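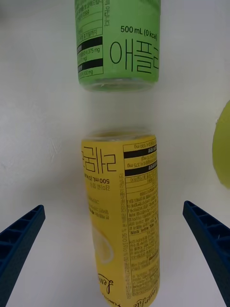 SKINHOLM, September 27, 2022 — The Skinholm Fire Department wants residents to keep three days of drinking water at home and to sign up for a text alert program before winter, but the plan it released leaves out how most people would get more water once their own supply is gone. The department is asking for one gallon per person per day. Plenty of homes don't buy water by the gallon, and a drink bottle like the green one, marked 500 mL and 0 kcal, with a yellow-wrapped one lying end to end with it, holds a little over an eighth of that. A family of four buying in that size would need to find room for more than 90 bottles, a number that does not appear anywhere in the handout.

3 min read

The campaign, called Ready Skinholm, grew out of the main break in March that left the Pranby neighborhood without water overnight. Fire crews drove tanker trucks in from across the river while residents called a city information line that had closed for the evening. The department's own review of that night said the first official message went out well after many taps had run dry.

Officials say the answer is Nokum, a text alert service the city signed up for this summer. Residents enter an address and a phone number and receive messages about outages, boil-water notices and pickup points. The department set a goal of 2,000 households by the end of the year. So far 310 have registered.

"We can't knock on every door at two in the morning," said Eun-seong Maeng, the deputy fire chief in charge of the campaign. "We need people to have a few days of water in the closet, and we need their phone numbers. That's the ask."

Maeng said the low sign-up figure reflects a slow summer and that numbers should climb when registration cards go out with water bills next month. She did not have an estimate of how many renters in Skinholm never see a water bill. In Pranby, where apartment buildings line most of the streets closest to the broken main, the bill usually goes to the landlord.

The alerts are also in English only for now. Maeng said other languages are "on the list" and that the city would have to pay extra for them. She declined to say how much, referring the question to the city's purchasing office, which did not respond to a request for the contract.

The department has chosen one pickup point for bottled water, the former bus garage at 1603 Colombo Street. It is a sensible building in some ways. It has wide doors, a loading dock and a generator that the fire department says it tests monthly. It is also on the far side of the rail line from Pranby, and the last bus that stops near it runs in the early evening. Asked how someone without a car would carry several days of water home from Colombo Street, Maeng said the department "would look at deliveries on a case-by-case basis" and that people with medical needs should call ahead.

There is no number to call ahead on yet. The handout has a blank line where it will go.

Nor is there much water in the garage at present. The city plans to stock it with nine pallets by the end of the year, bought out of the department's existing supply budget. Officials could not say how many households that would serve, or for how long, and the written plan sets no limit on how much each person may take. In March, the first tanker to reach Pranby was drained by people filling trash cans and coolers while others waited at the back of the line with a saucepan.

Maeng said staff would use "common sense" at the door. Who those staff would be is another open question. The plan assigns the pickup point to off-duty firefighters, and the department has asked for overtime money to cover it. The city council has not put that request on an agenda.

Some of the advice in the handout is sound and costs little. Residents are told to keep water somewhere cool and dark, to store it away from gasoline and cleaning products, and to check the dates on store-bought bottles. The handout also says to include pets in the count. Flavored drinks can help in a pinch, according to the department, but shouldn't replace plain water for cooking, cleaning wounds or mixing baby formula.

What the campaign does not address is the pipe. The section that failed in March was patched, and the water utility has said a full replacement depends on funding it has not yet secured. The fire department has no say over that work. Still, none of the campaign's material mentions it, and a resident reading the handout could easily come away thinking the problem was a shortage of closet space.

The department will hold a sign-up table at the Pranby branch library during regular hours through the end of October. Residents can also register at any fire station. Maeng said the department will publish updated registration numbers, though she did not give a date.

Home | Local | Public Safety | City Hall | Weather | Opinion

Contact the newsroom | © 2022 All rights reserved | Back to top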